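Count the Tellings, Then Count the Tellers

The archive of urban legends kept by the Dhanial folklore site passed 400 entries in December, and the figure has been quoted since as a sign that cursed-object stories are spreading. I think the figure measures something else. It measures how often people paste.

I spent part of the winter reading one group of entries, the ones filed under "Orkudia." For readers who have not met it, Orkudia is supposed to be a short audio file, a woman humming, that was left on a message board and then removed. Anyone who plays it to the end is said to hear the humming again on the ninth night. In most versions the listener then has to send the file on. In a few, sending it on makes things worse.

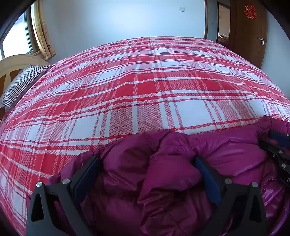 Vol. 9, No. 9

The archive holds 53 entries for Orkudia. Each is marked as a separate report, with its own date and its own contributor. Read side by side, most of them share whole sentences, including a misspelling of "frequency" that is hard to arrive at twice by chance. A copied paragraph is evidence that somebody had a clipboard. It says very little about whether the person believed the story, told it to anyone, or changed their habits on hearing it.

Folklorists used to work with a built-in filter. A story told aloud has to be remembered, and remembering alters it. Names drop out. The town moves closer to the teller's own. The cousin becomes a coworker. Those changes were the data, and a collector could use them to place one version next to another and guess at the order. A pasted story skips this step. It arrives with every detail in place, and the collector who logs it as a new telling is logging the same telling again.

The usual reply is that reposting is the modern form of telling, and that we should treat it as such. I accept half of that. Choosing to repost is an act, and the place where someone reposts a story can be informative. Orkudia shows up on music boards and on boards for people who work nights, and the second fact interests me more than anything in the text itself. But an act of forwarding and an act of telling should go in different columns. When they are added together, the total has no unit.

There is also the matter of the warnings. Nearly every pasted copy of Orkudia ends with a line about deaths among listeners. The line gives no names, no places, and no source beyond "a forum." It has been in the text from the earliest copy I could find. A reader who meets it in many places may take it for many confirmations, and the archive, by giving each copy its own entry number, helps that impression along. I do not think the editors intend this. The numbering scheme was built for letters and tape recordings, where one item did mean one informant.

The Drukovden list, which is smaller and less well known, handles the problem better. It files one master text for each legend and attaches reposts to it as dated locations. A new entry is opened only when the wording departs from the master in a way that changes the plot. Under that rule most of the Orkudia file would collapse into a single record with a long tail. The remaining versions would then be visible, and they are good ones. 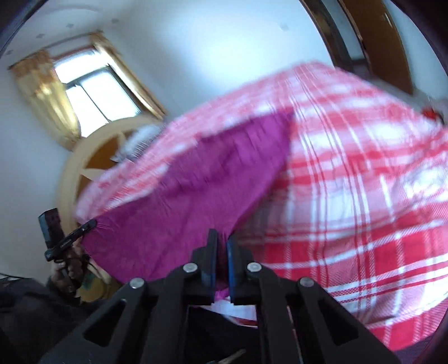

Red-and-white plaid and magenta fabric, bedroom.

One of them sets the file on an answering machine in Futorbridge and does away with the ninth night entirely. The humming is simply there whenever the tape is rewound, slightly longer each time. The contributor writes that she heard it from an older sister and never looked it up. There is no death line. The spelling is her own. In the current archive this version sits in the middle of the file with nothing to set it apart from the copies on either side.

My proposal is modest and would take some clerical work. Keep all the entries. Add a field for text match against the master, and a field that records whether the contributor heard the story, read it, or forwarded it. Where the contributor does not say, leave the field blank and resist the urge to fill it in. Publish the headline number only with those two fields broken out.

The objection I expect is that the number will shrink, and that small numbers attract no attention. It probably will shrink. Orkudia would be listed as a minor legend with a busy text, and the Futorbridge tape would get an entry of its own.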